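The Bird That Hunts by Ear

Biwott marsh, an hour before sunup. Cold enough that the pen won't write. I've been out here most of May and I have exactly one good look at a barn owl taking a vole to show for it, and it lasted less time than it takes to read this sentence.

But what a look. Pale bird, low over the grass, no sound at all. Then a wingover, legs thrown forward, and gone into the sedge. Up again with something small hanging from one foot.
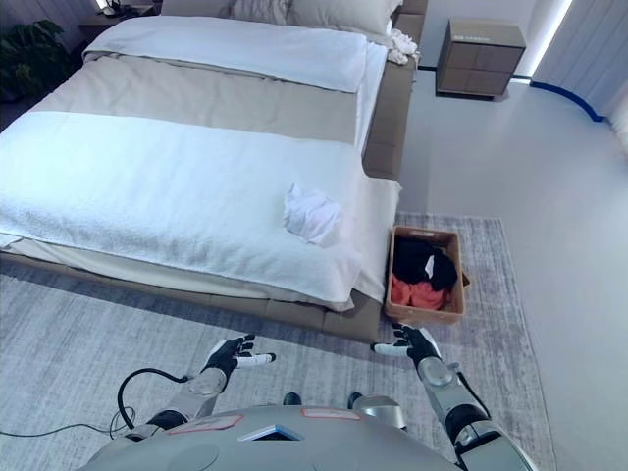

Corwen Adair
Contributing Writer, Wildlife

Oct 12, 2023

Start with the face. That heart shape is a dish made of stiff, tightly packed feathers, and it funnels sound toward the ear openings hidden behind it. The openings don't match. One sits higher than the other, so a rustle from below hits each ear a little differently, and the owl's brain turns that difference into a height. Left and right come from timing. Put the two together and it can strike in total darkness, which has been shown over and over in lab rooms with the lights off.

Eyes are good too. Big, fixed in the skull, more tube than ball. They can't roll around like ours, so the whole head has to turn. Fourteen neck bones help with that. We get seven.

Then the wings. Long and broad for such a light bird, so it can fly slow without stalling. The leading edge of the outer feathers has a comb of tiny stiff hooks that breaks up the air. The trailing edge is a soft fringe. The upper surface is like velvet, and feathers sliding over each other don't rasp. A vole hears nothing, and just as important, the owl can still hear the vole.
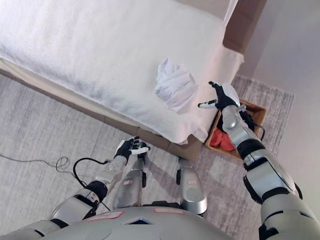 What does it eat? Pellets tell you. An owl swallows small prey whole and a few hours later coughs up the fur and bones in a neat dark lump. I spent two long evenings at the Skarkis barn pulling pellets apart with tweezers. 98 pellets, 200 skulls. Of those, 141 were voles. The rest mostly shrews and mice, plus 17 small birds, which suprised me. No frogs. I had been hoping for a frog.

The shrews are interesting because plenty of other hunters kill them and leave them. They taste foul, supposedly. Barn owls don't seem to care.

Vole numbers run everything. In a fat year a pair may raise six or seven chicks, sometimes go again late in the summer. In a lean year, two, or none. Eggs are laid a couple of days apart and the female starts sitting right away, so the oldest chick can be twice the size of the youngest. Looks cruel. When food runs short the small ones go first. Oddly, well-fed older chicks have been seen handing food over to the younger ones, and not many birds do that.

The farm at Zolstead, north side of the marsh, had a nest in the old silo all season. I stood under it at dusk and listened to the chicks hiss. Like a leaky tire that never goes flat. The male came in again and again with prey, dropped it, left. No fuss, in and out in seconds.

Rain is the real enemy. Those soft feathers aren't very waterproof, and wet grass is noisy, and a wet owl can't hunt well. Three bad nights running and a brood is in trouble. Deep snow is just as bad, the voles stay in there tunnels under it and the owl has little fat to wait them out.

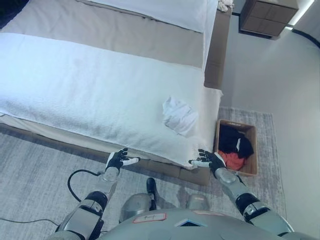 Where to look

Rough grass. Not mowed lawn, not plowed field. It wants a thick mat of dead stems at the bottom, the kind voles tunnel through. The ditch banks along Flultus road are perfect, and so is the fence line on the far side of the pump house. Go at dusk, stand with your back to a hedge, keep still. If the adults are feeding young you may get one before dark.

Don't go near a nest. In many places it's against the law, and a scared female can leave her eggs for good. Watch from the lane. Bring a hat.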